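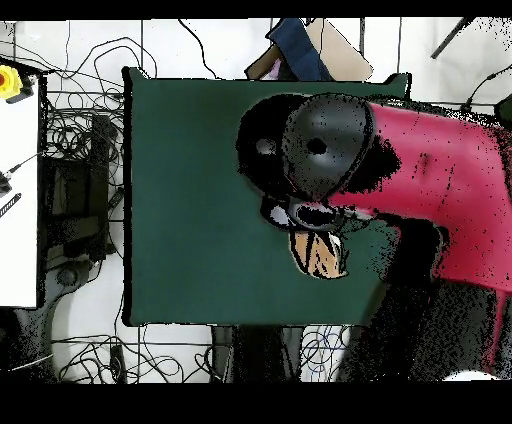
Can a robot arm take over the small handling jobs in a shop or a kitchen today?

Some of them, one at a time, with the items laid out in advance and a person within reach. An arm that does well at one fixed task usually needs new demonstrations, new settings or both before it can do the next.

That is the short version of a set of bench results released in May by Hormont, a small automation firm that builds work cells for repair shops and commercial kitchens. The firm ran its single-arm system, called Marty, through a list of chores that customers ask for most often: picking up one item and setting it down in a marked spot, sorting small parts into trays, wiping a flat surface, folding a hand towel, and loading plates into a rack.

Marty finished 2 of the chores at a rate the firm considers fit for paid work. Those were the single-item pick and place and the parts sorting. Wiping came close but left the corners. Towel folding and rack loading were both marked as not ready.

"The arm can reach the point you ask for, and it can do that all day," said Kavitha Pillai, who leads testing at Hormont. "What goes wrong is the last inch. The item has moved a little, or it sits at an angle, and the fingers close on an edge."

Each chore was attempted 40 times. An attempt counted as finished only if the item ended up in the right place, undamaged, with no help from the operator. Drops were scored as failures even when the arm picked the item up again without being told to. Pillai said the stricter count was chosen because a dropped plate is not recovered by a second try.

The items were changed between attempts, and their starting positions were shifted by hand. Lighting was left as it was in the building, including late afternoon sun for some of the runs. Grasping results were worse at that time of day, mainly on glossy items, and the firm has not yet separated the effect of glare from the effect of shadow.

Towels were the hardest case. A rigid part keeps its shape when it is lifted. Cloth does not, and the system has to work out where the corners are after every move. In most of the failed folds the gripper picked up two layers where it should have picked up one. Rack loading failed for a different reason: the plates were held firmly enough, but the slots left little room for error, and the controller stopped the arm when it felt contact with the rack.

Speed is a separate question. On parts sorting, a person working beside the arm was 3 times as fast. Hormont does not expect to close that gap soon and is pricing the system for work that can run unattended between shifts — small batches, where the total time matters less than having the trays ready in the morning.

Guko, a repair chain that has agreed to try the sorting setup at its Kenell shop, sees it much the same way. Eyerusalem Nigatu, operations manager at the chain, said the shop handles returned hardware that has to be separated by size before it goes back on the shelf. The work is dull and tends to be put off.

"I don't need it to be quick, and I don't need it to do anything else," Nigatu said. "If I have to send someone over to restart it, then I've gained nothing. That is the number I'll be watching."

The trial will log every stop that requires a person, along with the cause and the time lost. Shop staff will load the feed tray at closing and clear the sorted trays at opening. No changes to the counter or the storage area are planned, apart from a fixed bench and a marked floor zone that staff stay out of while the arm is moving.

Household use is further off. Hormont has no home product and says it is not developing one. Pillai noted that a kitchen at home has fewer repeats of any one job than a shop does, and more kinds of objects, which is the reverse of what current systems handle well. The firm plans to rerun the wiping chore with a softer pad and a revised path for the corners, and will leave towel folding alone until it has a different set of fingers to test.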